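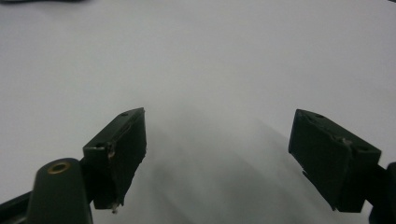
How to sort out your food containers and keep them sorted

There is a cupboard in our kitchen, to the left of the oven and slightly too low for comfort, that has been home to our plastic boxes, beakers and picnic cups ever since we moved to Dirville. For a long time my way of putting things into it was to open the door a few inches, push the box in and close the door before anything could come out again. If that sounds familiar then pull up a chair, because this page is for you, and I promise there is nothing here you can't do in an afternoon with the radio on.

I have done this job every March for a good few years now, and I've also done it in other people's kitchens (my brother-in-law Maarten had a drawer that wouldn't open at all, but we'll come to him). The method has settled down into something quite simple. You take everything out, you give it a plain surface to stand on, you match it, you decide about it, and you put it back in an order that suits the way you cook.

What you will need

A large, flat, pale surface to work on
A washing-up bowl and hot soapy water
Two or three clean tea towels
Bicarbonate of soda
A bag for recycling and a bag for giving away
A strip of masking tape and a pen
A pot of tea, to taste

Getting a good surface ready

I used to do all of this on the worktop, and I can't recommend it. Our worktop is speckled and already has the toaster, the bread bin and the post on it, and a see-through lid put down on a speckled worktop vanishes before your eyes. I once looked for the lid of a Skindholm box for the best part of a morning and had been leaning on it.

A big board with a pale top is a much kinder thing to work on. If you have one with a narrow wooden edge, so much the better, as a beaker that tips over and goes for a roll has something to stop against. A sheet of stiff white card laid on the table does very well too, and so does an old white tablecloth folded double, although you'll want to smooth it flat or the smaller cups will wobble.

Wipe it down first and let it dry. Then have a look at your light. You want it to come from the side or from behind you, and if there's a lamp straight overhead you may find your own arms throw a shadow over just the thing you are trying to see. Move round the table until it suits you.

Emptying the cupboard

Take everything out. I do mean everything, and that includes the things at the very back which you have been pretending belong to the previous owners. Go and look in the fridge, in the lunch bags, in the car and on the windowsill where somebody has been growing cress. It is very dispiriting to finish the whole job and then find three more boxes in a rucksack.

Don't heap it all on your nice clean board, though. Stand it on the floor or on a chair beside you and bring things up a few at a time. I find that when the surface is crowded I start making silly decisions, and when there are only two or three things on it I make quite sensible ones.

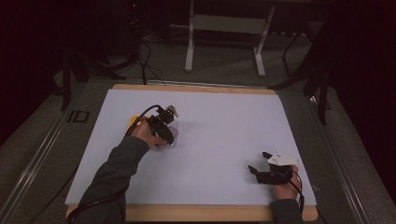
Cups and beakers are the things I like to begin with, as they are the easiest and they give you a bit of encouragement. Most of them have no lid to find. Pick each one up, run a finger round the rim and feel for cracks or rough places, because a rim that has split will only get worse and it isn't pleasant against the lip. Hold the see-through ones up to the window as well. A cup that has gone a little cloudy can often be brought back with a soak, but fine lines running down from the rim are a sign that it has had its day.

Stack the cups that truly fit inside one another and leave the rest single. Forcing two together because they nearly fit is how you end up stood at the sink with one hand in cold water and the other in hot, trying to coax them apart. (It does work, by the way. Cold water in the inner cup, warm water round the outer one, and a gentle twist.)

Matching boxes and lids

This is the long part, so pour the tea now.

Take one box, put it on the board, and go looking for its lid. When you have found it, press it on properly, all the way round, corner by corner. A lid that sits on top and looks right may still be the wrong lid, and you won't know until it is upside down in your bag with soup in it. I press the middle first, then each corner in turn, and then run my thumb along the sides. With the clip-on sort, do opposite clips together so that it goes down level.

Once a box has its lid on, leave it on for the moment and slide the pair to one side of the board. Then take the next. It is tempting to lay all the lids out in a great fan, and I did it that way for years, but I've come to think it's slower. One box at a time, and the pile of orphans shrinks quite nicely on its own.

Coloured boxes are a help here. You can spot them from across the room, so if you are ever buying new ones I'd say have a few bright ones among the clear ones and give each colour a job. In our house the colour means it's somebody's lunch and the clear ones are for leftovers, where you want to see what you have got before it grows a coat.

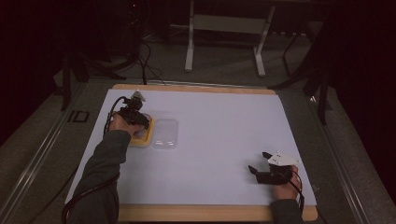
A yellow square container and a clear lidded box side by side on the white board.

Clear boxes need a bit more looking after while you sort. On a white top they are hard to pick out except for their edges, so I keep mine close to something coloured, and then I know where to put my hand. If you have several that look the same but aren't quite, write the size on a bit of masking tape and stick it to the bottom of the box and the inside of the lid. My most useful size is 500 ml, which holds soup for one hungry person, and those get a little "5" on the tape so I don't have to squint at the moulded numbers underneath.

When you have been through the lot you will be left with boxes that have no lid and lids that have no box. Put them in a carrier bag in the hall for 2 weeks. Things do turn up. After that they can go, except that a lidless box is a very good drawer divider, and I have one full of elastic bands and another for birthday candles.

What to keep

Maarten - Maarten Hoekstra, that is, he of the jammed drawer - would have kept the lot, and we had quite a lively conversation about it over his kitchen table. What we agreed on in the end was that a box could stay if it had been used since the summer, or if there was a proper yearly use for it, such as the big square Dufour one that his Christmas cake lives in. Anything else went to his neighbour, who was delighted.

Be firm about boxes that have warped. Put the box down flat and press on one corner, and if the opposite corner lifts then the lid is never going to seal well. It may still do for buttons or seed packets.

Stains and smells

Tomato stains worry people more than they should. They are harmless enough, and a paste of bicarbonate of soda and a little water, left on for an hour and then rubbed off with a soft cloth, will take away a good part of the orange. A sunny windowsill will fade the rest over a few days. Please don't use a scouring pad, as the scratches hold the colour and the next curry will be worse.

For smells, fill the box with warm water and a spoonful of bicarbonate, put the lid on, and leave it overnight. If it had onions in it you may have to do it twice. Dry the lids very well, particularly in the groove, and leave them off until the morning.

Putting it all back

Before anything goes back in the cupboard, wipe the shelf, wipe your board, and clear everything off it so that you can lay out your stacks in the order you want them. I know it sounds fussy! But it's so much easier to see whether a stack makes sense out in the open than it is on your knees with your head in a cupboard.
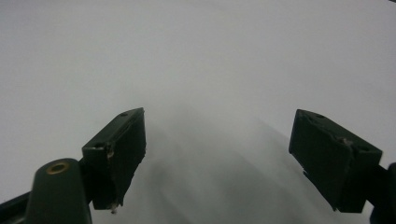
A plain, pale surface with no markings, and a soft shadow across it.

Nest the boxes by shape first and size second, so squares with squares and oblongs with oblongs. Stand the lids on their sides next to them, like records in a rack, biggest at the back. A loaf tin makes a perfectly good lid rack if you haven't got one. Cups go at the front, upside down if your cupboard is dusty and right way up if it's at all damp.

If the cupboard is deep, keep the back for the things you want once or twice a year and be content to leave them there. The boxes you reach for in the morning, half asleep, ought to be at the front on the side your hand goes to. Try it for a week and change it round if it annoys you.

A few things readers have asked

Should the lids be stored on the boxes? If you have room for it, it does save matching, but plastic that's shut away with its lid on can smell stale. I'd leave them off.

Can the whole lot go through the dishwasher? Look underneath for the mark. Mine go on the top rack, and I still do the thin lids by hand.

What about glass? The same method works nicely, only stack fewer of them and slip a sheet of kitchen paper between each one.

How often does it need doing? Once a year for the whole cupboard, and a quick five minutes whenever the door starts to resist.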